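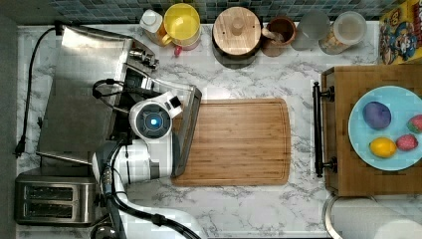
Esi Korletey has spent $3,310 so far on getting a robot arm to make lunch, and she would like me to know that most of it was the arm. I'd asked because I have a toaster, and it cost a good deal less.

Korletey shares a workshop in Vavstead with Masaru Yagi, and the two have been building what they call Trekuva for eight months. The software is theirs, and the arm was bought secondhand. The kitchen counter is marble, with a blue tile backsplash, and it came with the unit. They started out on a workbench and moved over in August.

"The bench was too easy," Korletey says. "Everything was matte. You put a steel press on a stone counter and suddenly half of what the camera sees is reflections."

The press is the thing they talk about most. It has a hinged lid, and getting a lid open and shut again is the sort of job that people do while thinking about something else. Trekuva has tried it 824 times, by Yagi's log. I asked how many of those went well and got a long answer on what "well" means.

"If the lid ends up open but the press has slid two inches, is that a success?" Yagi says. "I log it as a success. Esi logs it as a failure. So we keep two columns."

I asked which column goes in the write-up. They looked at each other. Both, Korletey said.

My trouble with home robot projects is that the demonstrations tend to be arranged so that they can't lose. The food is a good place to look. Trekuva's lemon and strawberries share a light blue plate with something purple and egg-shaped that I took for a plum and Yagi calls the eggplant.

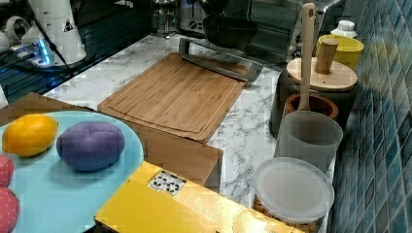 The plate, the cutting board and the rest of the counter during the Trekuva build.

I put it to them that a real strawberry is a harder problem than anything they have solved so far. Korletey didn't argue. "Much harder. A real one bruises, and no two are the same. We're not working on strawberries yet. We're working on whether the arm goes where it says it's going."

And does it?

"Mostly. In the morning it's better than in the afternoon. We think that's the light."

They think. I pushed on this a bit – eight months in, I would want to know. Yagi said they had tested it with the blinds down and the results were muddy, and that he'd rather say "we think" than make up a number. Fair enough, though it does leave them with a lunch robot that may or may not prefer mornings.

The clutter is on purpose. Mugs, canisters, a cereal box, containers with lids on: all of it gets moved from run to run, and Yagi is strict about not tidying up first. He got the idea after a friend at Sisodia, a parts shop they both buy from, watched a run and asked why their kitchen looked like a hotel room. "It stung," he says. "Then we brought in our own stuff from home and the thing stopped working for two weeks."

What fixed it? More runs, more labeled pictures (3,000 of them, done by hand in the evenings) and a slower approach to anything near the edge of the counter. Korletey calls the slow approach careful. I'd call it slow. When I asked how long a grilled cheese would take from start to finish, she told me they hadn't put the steps together yet. Opening is one program, placing is another, and cutting isn't written.

So it doesn't make lunch.

"It doesn't make lunch," she says. "It does pieces of lunch."

There was talk last year of selling a kit under the name Gresari. Yagi has gone off the idea. He doesn't trust the arm without one of them standing by the stop button, and he can't see asking a stranger to stand there. Korletey is less sure it's dead – she still has the domain name, and she renewed it while Yagi was away.

I asked them both if they'd let it run while they were out of the room. Yagi said no before I had finished. Korletey said she might, with the press unplugged.

They plan to try the blinds again next, with a proper schedule this time, and to settle what counts as an open lid.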